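I want to write a few posts about drink cans and the deposit system, which started in Flarndale last October. I moved here from Dorbridge, where we had no deposit at all, so everything was new for me. (1/13) 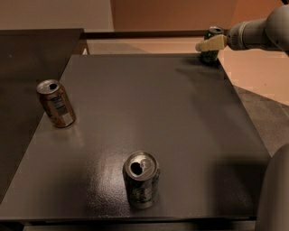
The idea is simple. You pay 22 cents more for each can, and you get the 22 cents back when you return it. My neighbors say it is a tax. It is a tax only if you don't return them. (2/13)

First thing I had to learn: do not crush the can. In Dorbridge I crushed every can with my foot, from childhood, to save place in the bag. Here the shop must read the code on the side, and if the code is folded, you get nothing. I lost my first full bag like this. (3/13)

Second thing: rinse them. It is not a rule, but a bag of sweet cans in a warm kitchen has a smell by the third day, and then come the small flies. A little water, shake, turn upside down in the sink overnight. (4/13)

Where to return: the big Duman on the ring road takes everything. The small Duman near the station takes cans but no bottles. The Andent takes both, but only if they sell the same brand, so for imported drinks you can forget it. (5/13)

At Duman you get a paper slip and you must use it at the register the same day. I didn't know this. I kept my slips in a drawer like savings, and they were all worth zero. Please read the small letters at the bottom. (6/13)

Best time to go is Tuesday morning or late in the evening. On Saturday the line goes out to the carts, and everybody has three huge bags. I waited so long once that my frozen peas were soup — I had done the shopping first, which was my own mistake. (7/13)

Somebody asked me if it is worth the trouble. I kept a notebook. From October until today, Feb 9, 2026, our building returned 1674 cans. I carry them for four apartments, and we put the money together for the bicycle shed. (8/13)

Of those, 958 came from only one apartment. I will not say which one, but they have two teenagers and it is mostly iced tea. They also carry the bags down the stairs for me, so I am not complaining. (9/13)

What I don't like: there is no place for people who can't carry. The woman on our top floor is 80 and paid the deposit for months without getting one cent back, before we started to collect together. The town website says "please ask a family member." Not everybody has one close. (10/13)

What I like: the path along the canal. Before, after each warm weekend, there were cans in all the bushes. Now I walk there with the dog and I see maybe one, and usually a child picks it up before me. I don't know any numbers for this, it is only what I see. (11/13)

Some questions I still can't answer. Do cans bought before October count? At Duman they told me no, at Andent a very tired man told me "try it." And why do juice cartons have no deposit? If you know where this is written, please send me the page. (12/13)

For the next posts I want to compare bags, because the blue ones from the town tear when they are half full. I use an old laundry bag with a cord now and it holds much better. If you have a good way to store cans in a small kitchen, please write it under here. Ours are still behind the door. (13/13)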